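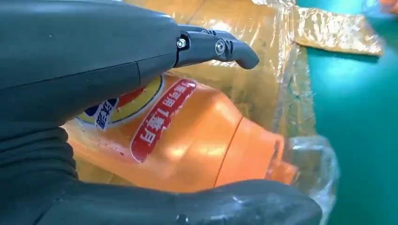 Silvan Eder thought the town of Midville should simply give the goose back, and he had told the whole barbershop so before Leopold Imhof got his coat off.

"Give it back to whom?" said Leopold.

Arnon claimed it had been their goose since the fair. Midville claimed it had walked over the bridge on its own two feet, which in Leopold's view made it a resident. There had been letters. There had been a lawyer, briefly, until he sent a bill for 78 dollars and both towns agreed he was the worst person they had ever met.

"It bit my wife," said Silvan.

"It bites everybody. It's a goose."

The barber turned the chair to the window. The goose was crossing Main Street toward the bridge — slowly, with a line of cars behind it.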